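Soldering at the kitchen table, part whatever

My bench is a kitchen table from Monday night until somebody wants dinner, so most of my soldering habits come from having to pack up fast. A few of them have stuck, and people on the synth builders' list keep asking, so I'm typing them up.

Sort your resistors before the iron goes on. I tape them to a sheet of paper in the order of the parts list and write the value next to each one. My last filter board had 200 of them (yes, really) and I only misplaced one!
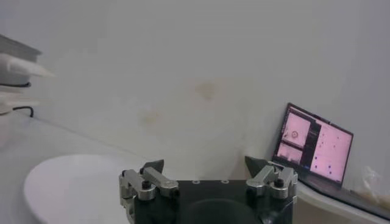 By Noel Aquino | Bench Tips | January

Solder the low parts first. Resistors and diodes, then IC sockets, then the little ceramic caps, and leave the pots and jacks for the very end. If you put a tall electrolytic in early, the board rocks every time you flip it and you'll be chasing crooked resistors all night.

I tack one corner pin on each socket, flip the board, push the socket flat while I reheat that pin, and then do the rest. Takes seconds.
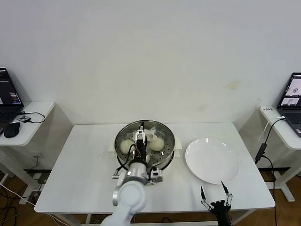
Volkan Ateş wrote in to say he does the jacks the other way around: he bolts them loosely to the front panel, drops the board on, and only solders once everything lines up. I tried it on my Gradavik mixer and he's right, it's much better. I'd been forcing panels on for years.

Flux is the other thing. I used to skip it because the solder has its own core, but for rework you want extra - a tiny dab on the old joint and the braid soaks everything right up.

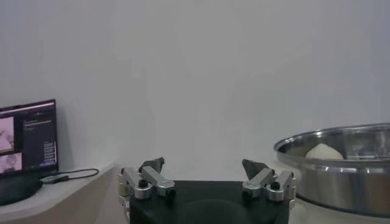
Wipe the leftovers off with isopropyl and an old toothbrush, and keep it away from open-frame trimmers, which hate it.

Last one. Before you plug in any power, put the meter across each rail and ground and check for shorts. I once skipped that and cooked 11 op amps in one evening.
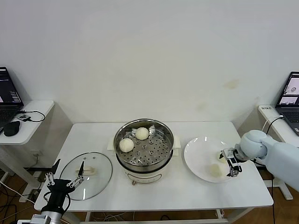 I also clip a scrap of tape over the trimmers once they're set, with the date on it, so I know when I last tuned the thing. Next time I'll get into ribbon cables and that red stripe.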